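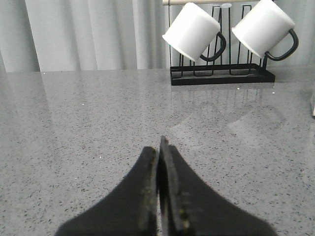

Figure 3. Speckled countertop with a white curtain behind it.

4.2 The counter as a place where mugs end up

Section 4.1 dealt with mugs in cupboards, where they are kept, and with mugs in sinks, where they are regretted. The present section takes up the counter. Our households in Grelia were asked to keep a diary of where each mug stood at breakfast, at midday and last thing at night, and 19 of the 37 returned diaries legible enough to code. The remainder had in several cases been used as coasters.

The surface itself deserves more attention than the literature on kitchen storage has given it. A glossy counter with dark and light flecks, like the one in Figure 3, hides crumbs very well and coffee rings fairly well, and people living with such counters told us they wiped them when they remembered to. Respondents with plain white counters wiped more and complained more. We did not measure cleanliness, having been guests in these kitchens and hoping to be asked back.

Racks and stands were bought, by nearly every account, to free up shelf space. What they did in the diaries was give the household a second shelf. The cupboard filled up again within the season (December was especially bad, for obvious reasons), and the stand took whichever mugs were in daily use. We call these the resident mugs. A third group, the strays, stood on the counter next to the stand, close enough that hanging them up would have cost one movement of the arm. The movement was often not made.

Lettered mugs were common among the strays. Panasiuk had predicted that a mug with a word on it would be placed with the word facing the room, and coded for this with some enthusiasm. The effect was weak. Mugs face wherever the last hand left them – a finding that cost us most of a Friday.

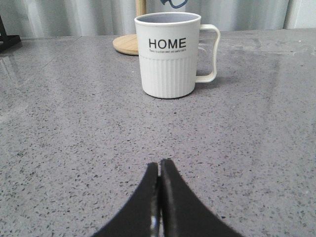
Velimir Atanasov, reading a draft of this section, objected that a mug beside its stand is not astray at all: it is about to be used, and only a researcher would want it hung up first. We have some sympathy with this. In the evening entries, however, the same mugs were still standing there, and the Coltine follow-up recorded one that kept its spot for the whole diary period. Whether it was about to be used is a matter for theory. We have retained the term and added Atanasov's objection to the coding notes, where "stray" now carries a question mark in the midday column only.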